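외국인 임차인 자유게시판 > 생활/주거

제목: 월세 보증금에서 청소비를 뺀다고 합니다. 보통입니까?

글쓴이: aine_k
안녕하세요. 저는 아일랜드 사람이고 이름은 Áine Keane입니다. 한국어로 긴 글을 쓰는 것은 아직 어렵습니다. 틀린 표현이 있으면 이해해 주십시오.
저는 Rilside라는 원룸 건물에 2년 살았습니다. 4월에 계약이 끝나서 이사를 나갑니다. 보증금은 800만 원입니다. 그런데 관리업체 Stimlow에서 문자가 왔습니다. 퇴실 청소비와 도배 비용을 보증금에서 빼고 준다고 합니다. 청소비는 계약서 특약에 있습니다. 그것은 제가 서명을 했으니까 내겠습니다. 하지만 도배 비용은 계약서에 한 글자도 없습니다. 벽지는 창문 옆이 조금 노랗게 되었고, 침대 뒤에 못 자국이 하나 있습니다. 저는 담배를 피우지 않습니다.
이런 경우에 제가 전부 내야 합니까? 경험이 있으신 분의 의견을 듣고 싶습니다.

답글: 남쪽창문
특약에 없으면 도배비 안 내셔도 됩니다. 햇빛 때문에 누렇게 변한 건 통상 손모라고 해서 집주인 부담이 일반적이에요. 못 자국은 좀 애매하고요. 업체에 "견적서랑 근거 조항 보내 주세요"라고 문자로 남기세요. 전화로 하지 마시고요.

답글: buckley동네주민
저는 생각이 좀 다릅니다. 원상복구 의무는 특약이 없어도 있습니다. 못을 박았으면 그 벽 한 면은 물어 줄 수도 있어요. 처음부터 "하나도 못 낸다"고 나가면 보증금 받는 날짜만 늦어집니다. 저는 Buckley 쪽 오피스텔에서 그렇게 버티다가 43일 걸렸습니다.

답글: 남쪽창문
한 면이랑 방 전체는 얘기가 다르죠. 그리고 보증금을 늦게 주는 건 집주인 잘못이지 세입자가 겁먹을 일이 아닙니다. 정 안 되면 임차권등기명령 신청하고 나가면 돼요.

답글: buckley동네주민
말은 쉽지요. 외국인이 혼자 법원 가서 등기 신청하는 게 얼마나 힘든지 아세요? 저는 현실적인 방법을 말하는 겁니다.

답글: aine_k
두 분의 답변에 감사드립니다. "통상 손모"라는 단어를 처음 배웠습니다. 사전에서 찾아보고 공책에 썼습니다.
질문이 하나 더 있습니다. 못 자국은 제가 만든 것이 아닐 가능성이 있습니다. 입주할 때 찍은 사진을 찾아보니까 그 벽에 달력이 걸려 있었습니다. 그 달력은 앞에 살던 사람의 것입니다. 하지만 달력 때문에 못은 보이지 않습니다. 이것도 증거가 됩니까?

답글: 보리차한잔
달력이 공중에 떠 있지는 않으니까 뭔가 박혀 있었다는 정황은 됩니다. 다만 접착식 고리였다고 하면 할 말이 없긴 해요. 사진 원본 파일을 지우지 마세요. 촬영 날짜가 파일에 남아 있어야 합니다. 메신저로 보내면 날짜 정보가 없어지는 경우가 있으니 이메일 첨부로 보내시고요.

답글: rusden_101
저도 같은 업체 관리 건물(Rusden)에 삽니다. 작년에 같은 문자를 받았는데, 견적서를 달라고 하니까 도배 얘기는 쏙 들어갔습니다. 청소비만 냈어요. 담당자가 바뀌었을 수도 있으니 장담은 못 합니다.

답글: buckley동네주민
그건 운이 좋은 경우고요. 그래도 견적서를 달라고 하는 것까지는 저도 찬성입니다. 금액을 보고 나서 이야기하는 게 순서겠네요. 장기수선충당금도 확인해 보세요. 관리비에 포함해서 내셨다면 나갈 때 돌려받는 돈입니다. 건물마다 달라서 없는 곳도 있습니다.

답글: aine_k
관리비 고지서를 모두 꺼내서 읽었습니다. 장기수선충당금이라는 항목은 저의 건물에 없습니다. 그 대신 "공동전기료"가 매달 1,750원 있었습니다. 이것은 돌려받는 돈이 아니지요?

답글: 남쪽창문
네, 그건 쓴 만큼 내는 돈이라 못 돌려받습니다.

답글: aine_k
알겠습니다. 오늘 오후에 업체에 문자를 보냈습니다. 여러분이 가르쳐 주신 대로 견적서와 근거 조항을 부탁했습니다. 그리고 입주 때의 사진은 이메일로 따로 보냈습니다. 조금 딱딱한 문장이 되었지만 예의에 맞게 쓰려고 노력했습니다.
한 시간 후에 답이 왔습니다. "집주인과 상의 후 연락드리겠습니다"라고 합니다. 이것이 좋은 뜻인지 나쁜 뜻인지 저는 잘 모르겠습니다.

답글: 보리차한잔
좋은 뜻도 나쁜 뜻도 아니고 그냥 시간이 필요하다는 말이에요. 열쇠나 비밀번호는 보증금이 들어온 걸 확인하고 넘기세요. 전입신고도 그 전에는 옮기지 마시고요.

답글: buckley동네주민
이건 저도 완전히 동의합니다. 짐을 먼저 빼야 하면 꼭 여기에 다시 물어보세요.

답글: aine_k
네, 주소는 옮기지 않고 기다리겠습니다. 연락이 오면 이 글에 다시 쓰겠습니다.
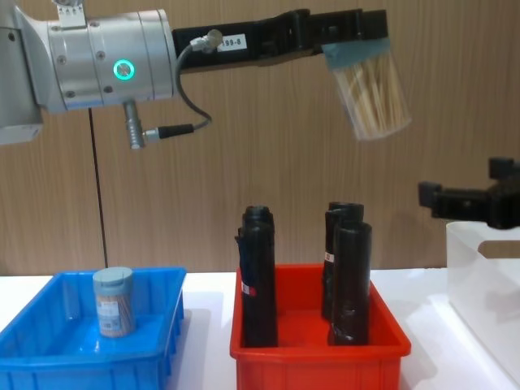
사진 제공: aine_k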